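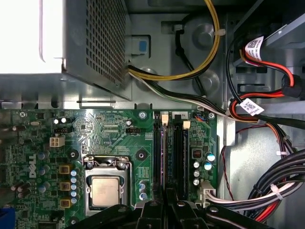

Wustmont Storage Bed, Queen, by Pendow: Long-Term Review

Reviewed by Vignesh Kaimal

The Wustmont is Pendow's mid-range gas-lift storage bed, sold in single, double, queen and king. The queen was bought at retail price and has been in nightly use for 11 months under a pocket-spring mattress weighing 37 kg. It replaced a slatted pine base of the same footprint.

Construction

The side rails are 18 mm particleboard with an oak veneer, edge-banded on all four sides. The headboard is a framed panel in the same veneer over MDF. Pendow's product page says "solid oak", but the spec sheet supplied with the bed limits this to the legs and the top rail of the headboard, and inspection agrees with the spec sheet. Veneer matching between the two side rails is good. The foot panel on the review unit was a shade darker than the rest and has stayed that way.

The lift platform is a welded steel frame carrying two rows of sprung slats in rubber holders. Slat spacing is 55 mm, which suits most foam and latex mattresses. Welds were clean apart from some spatter near the left hinge plate, removed with a file before fitting.

Assembly

The bed arrives in four cartons. The heaviest is the platform frame, and two people are needed to get it up a flight of stairs. Assembly took two people just under three hours. All fixings are M8 bolts into threaded inserts or cam locks into dowels. The supplied hex key is too short to apply useful torque at the headboard brackets; a 5 mm T-handle was used instead.

Step 9 of the manual shows the hinge plates mirrored. Fitted as drawn, the platform fouls the headboard on opening. Pendow's support desk (Raluca Manole handled the ticket) confirmed the error within a day and sent a corrected PDF. Retailers may still be shipping the old sheet.

Fit the gas struts last, with the mattress already on the platform. Unloaded, the platform can't be pulled down by one adult.

Lift mechanism

The queen uses a pair of 1000 N struts. The platform opens from the foot end, using a fabric strap, and with the 37 kg mattress it rises unaided from the halfway point. Heavier hybrid mattresses may need the stronger struts Pendow lists as a spare part. Those use the same ball studs.

At the seventh month the right strut began to creak in the last part of its travel. A small amount of white lithium grease on the lower ball stud cured it. Neither strut has lost noticeable force.

Storage

The compartment is split lengthwise by a centre beam. Clearance under the slats is 240 mm, enough for doonas, spare pillows and a medium suitcase laid flat. The floor panels are 3 mm hardboard resting on ledges with no fasteners. They bow under books or anything similarly dense. Replacing them with 9 mm ply is a simple job, and the ledges will take the extra weight.

There is a 10 mm gap at floor level along each side rail. Dust gets in. Self-adhesive brush strip closes it.

Noise and stability

Lateral movement is minimal once the headboard bolts have been retightened, which should be done after the first fortnight. The centre leg is adjustable and must be wound down to contact the floor with the bed loaded. Left short, the beam flexes and the slat holders squeak.

Finish

The matte lacquer resists water rings but marks easily under abrasion. A belt buckle left a visible line on the foot panel in the first month. No colour shift has been observed on the rail facing the window.

Comparison

The Puladska Lift, reviewed in March, has thicker floor panels and better strut hardware, but costs $600 more in queen and comes in grey upholstery only. The Namboodiri platform bed is cheaper and quieter, with drawers in place of a lift. The drawers need 600 mm of clear floor on each side.

Verdict

Recommended for smaller bedrooms where drawer clearance is unavailable. Budget for ply floor panels and brush strip. Buyers wanting solid timber throughout should look elsewhere in the range.

Pros: strut performance, slat spacing, responsive support
Cons: hardboard floor panels, error in manual, soft lacquer
Warranty: five years on frame, two on struts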